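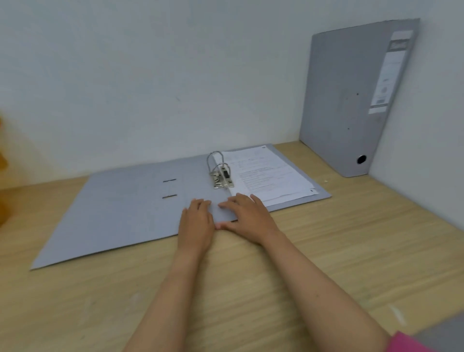 Kitchen radio: keep fighting with DAB or go back to plain FM?

marlowe_k
My old Danzer finally gave up in December (volume knob went scratchy, then silent) so I bought a Bendlow portable with DAB and FM. On FM it sounds lovely. On DAB it bubbles and drops out every time I open the fridge! I'm out past Clellstead, down in the valley. Do I send it back or is there a trick to it?

tinhatpete
Pull the antenna all the way out and stand it straight up. People leave them folded and then blame the radio. Also get it off the top of the microwave if that's where it lives.

marlowe_k
It's on the windowsill, antenna up, 15 inches from anything electrical. I did read the manual, Pete.

Ayanda Mkhize
I'm on the Clellstead side too and DAB is just poor down there. I had the small Hurima for a year and gave up on digital in the kitchen. FM for the news, and a cheap speaker off my phone for everything else. Paid 90 for the Hurima and it's basically a clock now.

tinhatpete
Disagree. My sister gets 19 stations in that same valley on a radio older than yours. Run a full rescan, don't just let it use the list it came with.

dialtwister
Rescans won't fix a weak signal, they'll only tidy the list. And battery life on DAB is miserable next to FM, which matters if you carry it out to the yard like I do. I've had the same FM set through three house moves and I change the batteries maybe twice a year.

tinhatpete
So plug it in?

dialtwister
In the yard? With what?

marlowe_k
OK, did the rescan at 7 this morning. Picked up two more stations and lost the one I listen to. Moved it to the upstairs landing and it's perfect, but I don't cook on the landing.

Ayanda Mkhize
Keep it and use FM. You said yourself it sounds lovely.

marlowe_k
Yeah, I think I will. Does anyone know if the Bendlow can be set to start up on FM? Mine goes back to DAB every time I unplug it.

dialtwister
Hold down the band button while you switch it on. Worked on mine, but that was the older model.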